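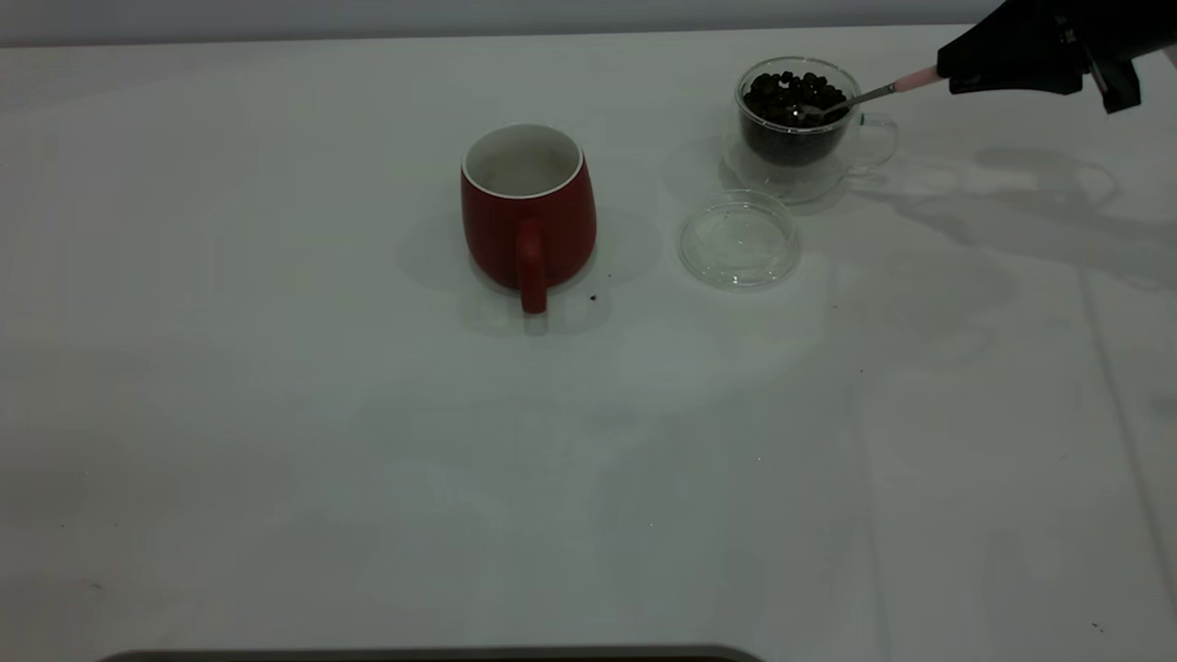 2 min read

Posting my notes on Besimance before I lose them. It's a small walled town on a hill, and we spent two nights there in January. Thread for anyone planning a trip.

The upper town is closed to cars. You park in the lot by the lower gate and walk up. There are 207 steps on the main stair, and a longer ramp on the east side if you have a stroller or bad knees. The ramp is cobbled, so wheels are still hard work.

The fortress opens at 9. Go there first. The ticket covers the walls, the cistern and the chapel. The chapel has painted ceilings in the two side rooms, and it closes for lunch even when the rest of the site stays open.

The wall walk is one way and starts at the north tower. Wind is strong up there in winter. Bring a hat that stays on.

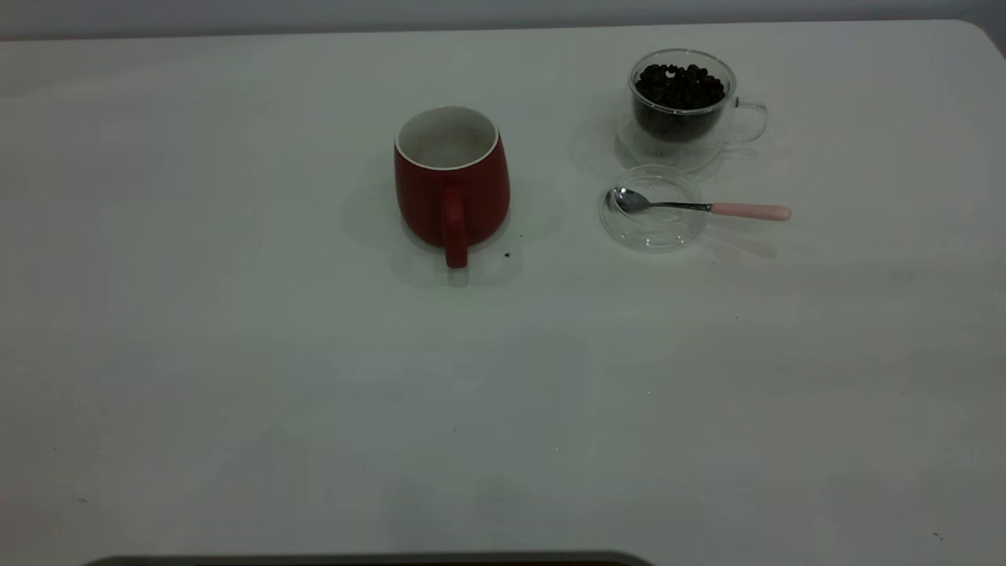
Past the north tower you get the best view of the river and the old bridge at Estis. The signs say Estis is an hour on foot. It took us longer going down because the path was muddy, and we took the bus back.

The bus is the number 7. It leaves from outside the post office and only takes coins or a local card. Buy the card at the newsstand by the lower gate. It also works on the boat to Zostora.

Zostora is the island with the bird reserve. Boats are limited in winter and the timetable on the dock is the one to trust. The one online was out of date. We saw herons, a lot of cormorants and a pair of eagles from the second blind. The first blind was shut for repairs.

Food: most places in the upper town were closed for the season. Değirmenci, next to the old mill, was open every day. Lentil soup, grilled fish, flat bread. They take cards. The kitchen stops early, so eat before you go back up the hill.

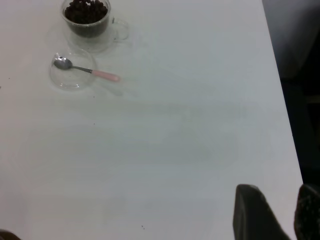

We stayed in a rental apartment inside the walls and would do that again. The upper town is very quiet after dark, and you can be at the fortress before the day visitors. Heat was a wall unit and it was fine. Kitchens in these places are basic, usually a kettle and not much else, so look for one that has proper mugs. A clear glass one with a handle is what I like for tea. The small shop near the ramp has milk and bread.

One more for drivers: the lower lot fills up on market mornings, even in winter. The overflow lot is 2000 feet farther down the road, with no sidewalk for the last stretch.

I have the winter boat times written down if anyone wants them. Check them against the board on the dock.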